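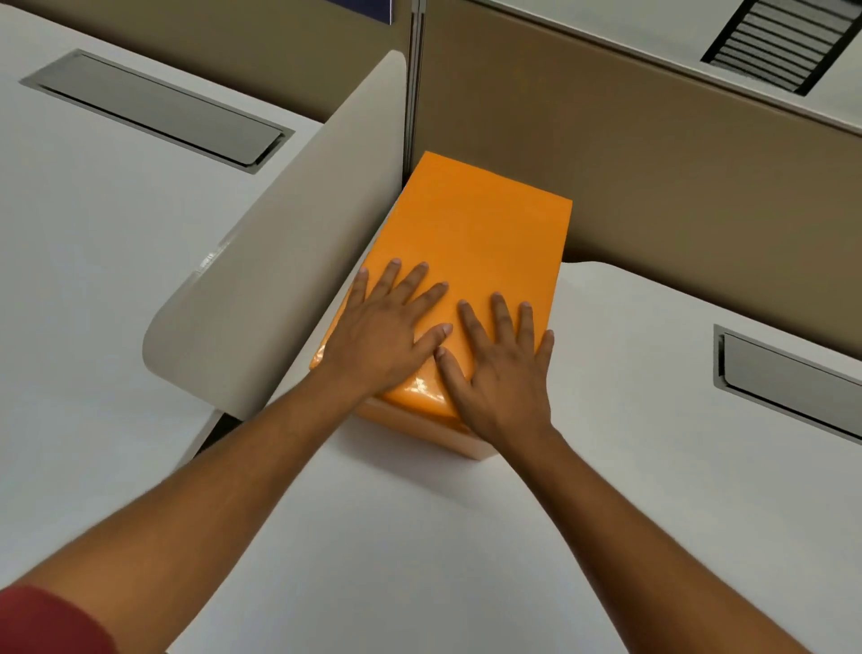
Hazel Castellanos asks if we could go over gift wrapping again before the exchange, as her corners came out lumpy last year and she went through most of a roll on one box. Several others asked the same thing at the Nidmont office, so the notes from last time are repeated with a few changes.

Use a box with straight sides if you have one. Set it on the paper and cut so that the two long edges overlap by 2 inches. More than that bunches up at the ends. Glossy paper shows every crease, so smooth it flat with both palms before you tape, working from the middle out to the sides. 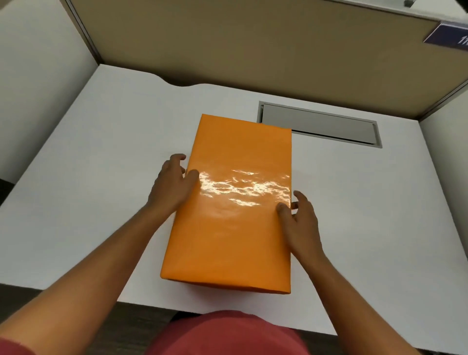

Hold the box still with one hand on each side and check that the paper hasn't shifted. Then do the ends. Push the short sides in, crease the flaps, and trim them if they reach past the far edge. Three pieces of tape are enough for most boxes, one on the seam and one on each end.

A desk works better than the floor. Clear off pens and staples first, which tear thin paper.

The supply closet at Fullholm has 30 rolls left from April, mostly plain colors. Please take one at a time and bring back what you don't use. Tags are in the drawer underneath. The spending limit for the exchange hasn't changed, and wrapped gifts can be left at the front desk.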